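Hello and welcome! If you've landed on this page, you have probably just signed up for a table at the Dunmore Swap, or you're thinking about it and have a question or two first. I've tried to put everything people write to me about in one place. If your question isn't covered, the address is at the bottom and I do read everything, though in February it can take me a few days to catch up.

– Yvonne Garside

## Before the swap

**What is the Dunmore Swap, exactly?**

It's a one-day indoor sale and trade for household things, clothes, books, fabric, tools, games and whatever else has been sitting in your closet since the last time you moved. We've been running it out of Dunmore Hall for long enough now that some of the kids who used to sleep under their parents' tables have tables of their own, which makes me feel very old and very happy. You can sell for cash, trade item for item, or give things away. Most people end up doing a bit of all three.

**How many tables are there?**

There are 115, spread between the main hall and the long room behind it. The long room used to be the one no one wanted, but it has the better light and it's closer to the coffee, so now I get requests for it. I can't promise either one. Put your preference on the form and I'll do my best.

**What does a table cost?**

Twenty dollars for a full table and twelve for a half. If you share a full table with a friend, please have just one of you fill in the form and write the other person's name in the notes. Otherwise I end up with two bookings and a very confused seating chart.

**Can I bring my own table or a clothes rack?**

A rack, yes, as long as it fits behind or right beside your table and doesn't stick out into the aisle. Your own table, no, I'm sorry. We tried it one year and the aisles got so narrow that a stroller could not get past the record sellers.

## What to bring and what to leave at home

**What sells well?**

Kitchen things, always. Cast iron goes in the first twenty minutes. Children's coats do well in February, and so do puzzles if you can swear that all the pieces are there. (If you've done the 1000-piece one and know it's short a piece, just write that on the lid. Someone will still take it for a dollar, and they won't be mad at you in April.)

**What about printed bags, banners and promotional stuff?**

Please do bring it! People are often shy about this kind of thing and figure it's junk, but anything with big printed lettering on it gets picked over by the sewing crowd, who turn it into aprons and tote bags and seat covers for lawn chairs. Shake it out at home first, and fold it with the print facing up so folks can tell what they're looking at. 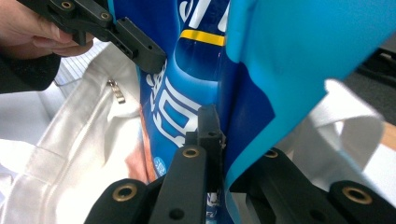 The slick kinds of fabric hold a crease like nobody's business, so if you care about that, roll them around a cardboard tube for the ride over. I'd also suggest checking the seams. A bag with a split seam is perfectly good material, but it isn't much of a bag, and it's kinder to price it as material.

**Is there anything I can't sell?**

Yes, a short list:

- Car seats and crib mattresses
- Bike helmets
- Anything that burns fuel, including camp stoves
- Homemade food (the bake table has its own permit, and it covers only the bake table)
- Live animals, and yes, that includes fish

**Can I sell electrical things?**

You can, if they work and you're willing to show that they work. There's a test outlet by the stage. For old radios and such that don't run, write "for parts" on them in letters a tired person can read.

## On the day

**When can I set up?**

Doors open for table holders at 7:30 a.m. and for shoppers at 9. Please don't come at seven and knock. I'll be inside with my arms full and I will feel terrible about not letting you in.

**Where do I park?**

Unload at the side door, then move your car to the Jarport lot across the street. They let us use it for the day at no charge, and in return we keep their driveway clear, so please don't stop there even for a minute. If the lot is full, there's street parking up the hill.

**Do you take cards at the door?**

Admission is two dollars, cash only. Kids under 12 are free. What each table accepts is up to the person behind it, so bring small bills. We had 913 shoppers come through last year and I believe every one of them had a twenty.

**Is there food?**

Coffee, tea, soup from eleven on, and the bake table. The lemon bars go early.

## Afterward

**What happens to what I don't sell?**

You can take it home, or leave it on the giveaway tables by the back wall until 3 p.m. Whatever remains at closing goes in the Pallik van to their thrift store. The van holds up to 40 boxes, and large furniture won't fit, so furniture has to go home with you.

**Where does the table money go?**

Hall rental first, then the heating, then the children's reading room. Last year there was $559 left for the reading room, and it went to new shelves and a rug that everyone agrees is much too nice for the amount of juice in that room.

**I lost something at the swap. Who has it?**

Probably me. I keep a box in my hall closet with gloves, two umbrellas and one very good casserole lid. Write and describe what you lost, and please be specific if it's a black glove.

**Can I cancel?**

Up until a week before, with a full refund. After that I'll refund you if someone on the waiting list takes your spot, and someone nearly always does.

**How do I reach you?**

By email at tables@dunmoreswap.example, or leave a note in the box at the hall's front desk.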